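Restdale Handheld Demos
Data card and README, version 2
Last updated February 25, 2023

What's in here

Restdale is a set of short demonstrations recorded with hand-held grippers. A person holds the gripper, does a small tabletop job with it, and the wrist camera records the whole thing from the gripper's point of view. The robot never has to be in the room. We train on these recordings and then run the learned policy on an arm carrying the same kind of fingers and the same camera mount.

We started out with remote control like everyone else, and we still like it for some jobs (see the Staniforth section below). But once we had a gripper you can simply pick up and use, recording got so much quicker and more fun that most of our tasks moved over in a couple of weeks. People who had never touched the arm were giving us good demos after a short practice round!

Contents

1,000 episodes in total, across 11 tasks. Each episode is one attempt at one task, from the moment the operator presses the start button to the moment they press it again. 300 of the episodes are in the held-out split, and please keep them that way. The held-out episodes use objects that don't appear in training, so the split is by object and a random reshuffle will leak.

Tasks are things like picking up a drink carton and setting it down upright, moving packaged food from one spot to another, putting a lid on a box, and sliding a flat packet to the table edge so it can be pinched. The full list is in tasks.txt, with the plain-language instruction we gave the operator for each one.

Folder layout

episodes/ - one folder per episode, numbered
episodes/NNNN/wrist.mp4 - wrist camera video
episodes/NNNN/pose.csv - gripper position and rotation, with timestamps
episodes/NNNN/width.csv - opening between the fingers
episodes/NNNN/note.txt - operator's note, often blank
splits/ - train and held-out lists
calib/ - camera calibration, one file per gripper
tasks.txt - task names and instructions

Getting started

Unpack the archive, then run check_files.py from the top folder. It opens every episode and complains if a file is missing or if the video and pose times drift apart. After that, view_episode.py with an episode number will play the video next to a plot of the finger opening. Do this for a handful of episodes before training anything. Watching the opening shrink as the fingers come in on a soft package is a great way to get a feel for the data.

How the demos were recorded

Operators stood at a table, held the gripper with one hand, and worked at whatever speed felt natural. We asked them to keep the other hand out of view and to pause for a moment at the start and end. Other than that we left them alone. Some people approach from the side, some come in from above, and we kept both.

We did not clear the background or dress the tables. Bags, cables and furniture turn up in plenty of episodes, and we're happy about it, as our earlier bare-table set (Storkovent) gave us policies that got confused by the first stray wrapper they met.

Failed grasps are included. If the operator dropped something and picked it up again, the episode stays in and the note usually says "retry". Filter on that word if you want clean runs only. Our best results so far came from leaving the retries in.

Staniforth, the remote control part

19 extra episodes were recorded by driving the arm remotely with our Staniforth controller. They sit in a separate folder, staniforth/, and are not counted in the total above. They use the same file layout plus joints.csv. They're much slower than the hand-held ones, with lots of small corrections near the object, so resample them before mixing. They are handy for checking that your pose conversion from hand-held to arm is right.

Known problems

Pose tracking jumps when the camera gets very close to a plain white surface. check_files.py flags most of these, though a few short ones slip through.

Finger opening is measured at the base of the fingers. When they flex around a stiff object, the real gap at the tips will be a bit different.

Glossy packaging throws highlights that move with the camera. We left the exposure alone.

Packaging text is readable in places and in more than one language. We haven't labeled any of it, and the brands were simply what we had bought that week.

What it's good for

Learning grasps from the wrist view, testing how well a policy carries over to new packages, and trying out ways to combine hand-held and remote demos. It's a poor fit for anything that needs force readings, and there are no two-handed tasks yet. Those are next on the list at Bratance, where the recording is done, and the second gripper is already on the bench.

Changes

Version 2 - added the held-out split and the staniforth folder, fixed swapped columns in pose.csv, renamed grip.csv to width.csv.
Version 1 - first release, training episodes only.

Sample wrist view

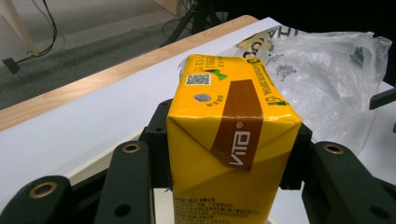
Wrist camera view, drink carton task: yellow VITA carton between the gripper fingers.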